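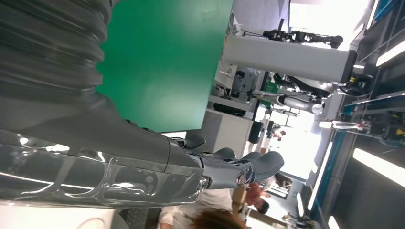
Moving to Drumgate in October, talk me out of the river side

Posted in: Relocating & Neighborhoods

mudroom_mel
Ok so we have a signed offer on my husband's job and about 3 weeks to pick a rental. It's down to two places. One is a two bedroom on Whitelaw, upstairs unit, no yard, $900 a month before utilities (I know, I asked twice). The other is a little house down by the river with a garage and a pear tree and I am in love with it. My sister in law says I'll regret the river side by the first spring. She has never lived there, she just has opinions. Anybody on here live down that way? We have one dog, older, hates stairs.

pkessel
Rented on the river side six years. The water has never once come past the bottom of my street. What you will get is fog and a musty garage. Buy a dehumidifier and don't store cardboard in there. I lost a whole box of yearbooks.

Grandview_Don
Disagree with the above. Depends which street. The low end had water in the crawlspaces twice while I lived there and the landlord acted surprised both times. Ask to see under the house. If they say the hatch is painted shut, walk.

mudroom_mel
Oh boy. I did not look at the hatch. I looked at the pear tree.

Tayla Tapsell
Team Whitelaw here! I've been upstairs over there going on four years and I love it, you can walk to the bakery and the library and the good hardware store, and the heat from downstairs comes up so my winter bill is tiny. The stairs are real though. My old beagle got carried up and down every day for his last year and my back still remembers it. Parking is also a fight after 6 pm, so if you have two cars think hard.

pkessel
The bakery is overrated and I will die on that hill. Go to the one in Madivlow, it's a ten minute drive.

Tayla Tapsell
You take that back, the rye alone!!

sundaygravy
Skip both and look at Madivlow. Population 2,638 on the sign, quiet, you can still get a yard. My commute to the Illix building is 40 minutes door to door, less if you leave before seven. We get a fenced yard for what a Drumgate apartment costs.
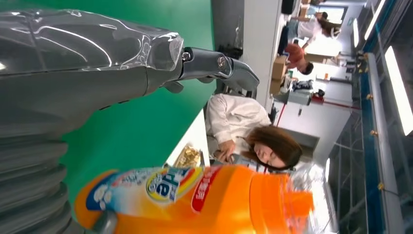

Gray arm in its plastic wrap, green panel behind

Grandview_Don
40 minutes in good weather. Try that road with ice on it. I did it two winters and ended up in the same ditch both years.

sundaygravy
Snow tires, Don.

Grandview_Don
I had snow tires.

mudroom_mel
Ha, ok. The commute is probably a no for us. Husband is not a morning person and I'm the one who would hear about it. Tayla, is it one flight or two on your street? And do you hear the people below you?

Tayla Tapsell
One flight on mine, fourteen steps with a landing halfway. I hear the downstairs TV if they have a ball game on, otherwise not much. The buildings closer to the tracks are louder, so check which end yours is on. The freight comes through a little after 5 in the morning. I sleep right through it now but my mom won't stay over anymore.

quiltnut_jo
Can I ask what the river house is going for? You gave the Whitelaw rent but not that one. Also, who pays for mowing? My last place stuck me with it and I didn't own a mower.

mudroom_mel
It's $150 more, and mowing is on us. We do have a mower, it's just older than my marriage. I called the landlord after reading Don's post and he says the hatch opens fine and we can look at it when we come up. So I'm bringing a flashlight and old jeans.

Grandview_Don
Bring a screwdriver too. Poke the joists. If it goes in easy, there's your answer.

pkessel
And smell the closets.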